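Las calles de la pista

Llevo desde julio oyendo que tengo que bajar a la pista. Que si el asfalto me está destrozando las rodillas, que si en la pista se corre más suelto, que si ahí se aprende a llevar el ritmo. Me lo dicen en la tienda, me lo dicen en el grupo del trabajo y me lo dice una aplicación, Plavska, que cada lunes me manda un aviso con la palabra «superficie» en negrita. Yo desconfío por costumbre de cualquier cosa que me recomienden tres veces seguidas, así que he tardado lo mío.

11/12/2022

Al final he ido dos veces. La primera con las zapatillas viejas y la segunda con unas Murín que me habían vendido como «específicas para tartán». Diferencia entre unas y otras: el precio. Puede que un corredor de verdad note algo, no digo que no. Yo noté que las nuevas aprietan en el empeine.

Lo que sí tiene la pista es que te deja sin excusas. En la calle siempre hay un semáforo, una cuesta, un perro suelto al que echarle la culpa. En el polideportivo de Ganton tienes la recta y tienes las rayas, y si vas lento es que vas lento. Me coloqué entre las dos líneas del medio y me quedé un rato mirando cómo se iban juntando al fondo. Hay quien cuenta que eso le motiva. A mí me pareció larguísima.

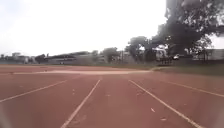 La recta, con el blanco de las líneas ya bastante apagado en algunos tramos.

El suelo está para lo que está. Tiene ese color ladrillo un poco comido, con manchas más oscuras aquí y allá, y la pintura pide un repaso, sobre todo la de la izquierda. No es una queja grave. Para lo que corro yo me sobra pista. Pero me hace gracia leer en el folleto municipal «instalación de alto rendimiento» y luego ir buscando dónde está exactamente el rendimiento.

Otra cosa que me habían prometido: que el cuerpo «lo agradece». El mío no ha dicho nada. Las rodillas, igual. Los gemelos, peor, y dos días seguidos bajando las escaleras de lado. Pregunté en el foro de Denunier y me contestaron que era normal, que había que adaptarse, que tuviera paciencia. Es una respuesta que sirve para todo, también para una mala compra.

Y está lo de contar. Yo no cuento vueltas, me aburre y me pierdo, así que me fie del reloj. El reloj me quitó 332 metros respecto a lo que marcaba la aplicación, o se los puso la aplicación, vete a saber. Los dos se supone que miden lo mismo. En la calle esto me daba igual porque no tenía con qué comparar. En una pista, que está hecha precisamente para medir, molesta más.

¿Voy a volver? Seguramente sí, aunque me fastidie reconocerlo después de tanto refunfuñar. Me queda cerca y a la hora de comer puedo ir con el bocadillo en la mochila. Lo que no pienso hacer es darle la razón a nadie del grupo hasta que vea una mejora en los tiempos, y que la vea yo, no Plavska.

Las Murín las vendo, por cierto. Un 43, con dos usos. Quien las quiera, que deje un comentario.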